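Plillent Cell Planner review – four months of trying to spend my equipment budget without buying the wrong arm

I should say up front that I'm the person who bought the wrong conveyor in our shop, so take my opinion of purchasing tools however you like. We're a small tableware finisher. Mugs, pitchers, some vases around the holidays. Pieces come in, get checked, get a label and a sleeve, go in a carton. It's hard on the wrists and I've been wanting an arm on the check-and-set-down step for a long time.

My boss, Radoslava Kováčik, finally said yes to the idea, with a catch: she wanted to see the job laid out and costed before anyone signed for hardware. Fair enough after the conveyor! So I started a Plillent subscription in April. It's a planning program for work cells. You lay out your tables and walls, drop in an arm and a gripper from the library, give it something to pick up, and it plays the job and builds a budget sheet next to it.

Setup first. The install was fine. The first evening was not. The room tool wants every wall and every table as its own piece, and I had two tables pushed together that kept snapping apart whenever I touched the wall behind them. I redid the room three times before I found the lock button, hiding in a right-click menu with a picture of a paper clip on it (why a paper clip?). Once the room is locked you're good and it never moved on me again.

The part library is decent. You get arms in a few sizes, plain two-finger grippers, some suction options, and a folder of household shapes that covers cups and jugs well enough for planning. You can import your own shapes too. I brought in our tall vase and it came through with the inside filled solid, so the program thought it weighed as much as a bowling ball. There's a box to type the weight in by hand. Use it.

What I mostly ran was the dullest job in the building, arm on the left, hold the piece by the top, two white tables to work over. I left everything else out because I wanted to see how much table the arm really needs.
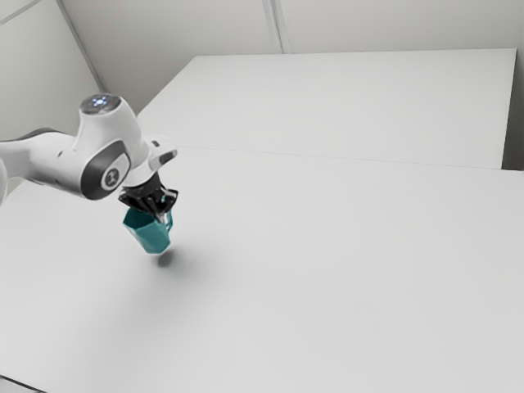
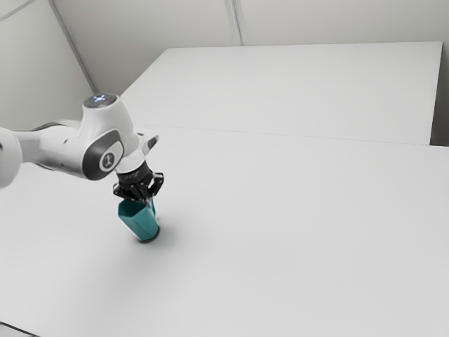
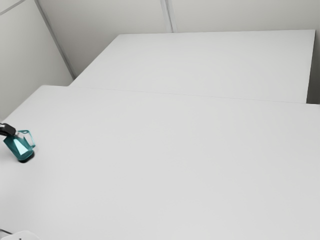

Teal stand-in pieces, two-finger gripper, same pair of tables each time.

I went back and forth on table space for weeks. My original plan had a custom bench with a lip on it, quoted by a local fabricator, and it was a silly amount of money for a flat thing. After playing with layouts I crossed the bench off and put two ordinary tables on the sheet. That one change paid for the subscription and then some, and I could show Radoslava the layout while I asked for it, which went a lot better than my usual waving of hands.

The grip settings are where I'd slow down if you work with ceramics like we do. The program lets you hold a cup by the rim and it will happily let you do it all day. Would I do that with a glazed piece at the real pressure? I don't know yet, and the software can't tell me. There's a slider for friction and I have no clue what our glaze should be. I asked support and got a friendly reply from Brayan Huanca, who told me to get sample fingers from the gripper maker and try them on seconds. Good advice, and he answered before lunch. So there's now a line on my sheet for test fingers and a box of seconds to break.

Now the budget sheet, the reason I'm writing this. It's great and it's annoying. Great because it nags you. You add an arm and it asks about the mount, the controller, the guarding, the training days, a spare set of fingers. I'd forgotten the mount completely. I had also planned on zero training, and Fraser Drummond, who runs our night shift, laughed at me for a good long while. We put in 2 days and I suspect he'll want more.

Annoying because the prices are only as good as what you type. The library comes with blanks where the costs go, and you have to call for every quote yourself. I sent requests to Zaltgate and Traselier. Zaltgate sent a full breakdown I could copy line by line. Traselier sent one lump number and a brochure, and I had to go back twice to find out whether it included the gripper (no). The sheet can compare vendors side by side, but with a lump number you end up with one long column and one lonely box.

Also the export! It makes a nice PDF, but the spreadsheet version loses the notes. I had 104 notes in there. I copied the important ones over by hand while muttering.

Cost: I'm paying 200 a month for the single-seat plan, billed monthly, and you can pause it. There's a team plan with a 1000 setup fee that I didn't touch. If you only have one cell to plan, take the single seat, get your quotes lined up before you start paying, and you could probably be done in half the time I took. I wasted most of a month waiting on callbacks with the meter running.

Would I buy it again? Yes, for a first arm. If you've put in a few cells already you likely have your own spreadsheet and your own scars and won't need the nagging. Four stars, with one held back for the notes thing and the paper clip.

Update: the spreadsheet export got a patch last week and it keeps notes now, but only the first line of each one. Staying at four. The purchase request is on Radoslava's desk with both vendors on it, and I'll add to this review once something gets delivered.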